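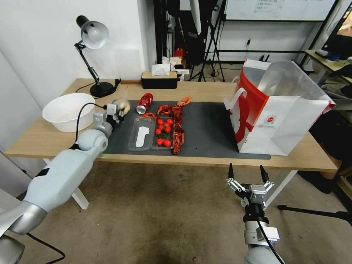
29 Sep 2021

Third quote came in the mail today. $3,472 for new siding on the north wall only, and the man never took a ladder off his truck. He stood in the driveway with his hands in his jacket, looked up, said "yep, that's done," and went back to wherever Trenari sends them from. The estimate has a drawing of a house on it that isn't my house. It has a porch.

I don't doubt the wall needs something. The paint is coming off in curls below the bathroom window and the bottom board gives when I push a thumb into it. What I doubt is that one soft board means I need to strip the whole side down to the sheathing. The Salcedo people said the same thing in nicer language and wanted the west wall too "while we're there." While you're there! I'd like to see the electrician try that one.

Dale Penner came by after lunch to borrow the long level and I made him look. He poked at it with his car key for a good while. His opinion is that the water is coming from above, where the flashing over the window was never tucked in behind the siding, and that anybody could cover that wall in gold and it would rot again in 5 years. I asked him why neither company mentioned flashing. He said flashing isn't what they sell. I wrote that on the back of the Trenari envelope so I'd remember it when the next one calls.

Dale also told me to caulk the trunk of my maple once, so I'm not taking him as gospel either.

Went up the ladder myself around four. The metal strip over the window is there, but it stops short on the left side and the top edge sits on the face of the board with a bead of old caulk along it. The caulk has pulled away. I could get a putty knife in behind it up to the handle. Took the knife out and there was black grit on it. The board right above is sound as far as I can tell, and the one above that is fine. So if water is getting in, it's getting in there and running down, and the bad patch below the window would make sense. Or that's what I want to believe at this price.

Read up on the Stokitz panels tonight, the ones in the Salcedo folder. Every page says "maintenance free" and then the warranty page tells you to wash them twice a year, keep shrubs back, check the seams each fall and send in photographs if anything moves. That is maintenance. I did less than that for the cedar and it lasted longer than the warranty does. The folder also says they "breathe," and I read that part over again and still couldn't find what it was supposed to mean. A wall that's nailed tight to another wall doesn't breathe. Maybe there's a gap behind it. They could have just said there's a gap.

Called Gaétan Nguyen, who did the back steps. He's out at Bemus until the first week of October, and he won't say a number over the phone, which I count in his favor. He asked better questions than the other 2 put together: is there a stain on the inside wall, does the bathroom fan go outside or just up into the attic, how far is the bottom board off the dirt. I didn't know about the fan. Went and looked. It goes into the attic. The hose is lying on the insulation, pointing at nothing. I have lived here all this time telling people that fan was vented.

So that may be a second problem, or it may be the first one. I don't see how steam in the attic gets to a board under the window, but I've been wrong about this house before. The insulation felt dry where I put my hand on it.

For now I taped plastic over the top of the window trim and moved the hose bib splash block, which had turned around and was sending water back at the foundation. I don't trust the tape past the first good wind. Rain is supposed to hold off, according to the same forecast that gave me a dry weekend for the gutters.

Trenari called again at supper. The price is good until Friday, apparently. I asked what happens to the price after that and he said he'd have to talk to his manager. I told him to go ahead and talk to him.

Need: flashing, the long kind, tin snips back from Dale, a proper vent hood for the fan, one cedar board to match. Measure the board first this time.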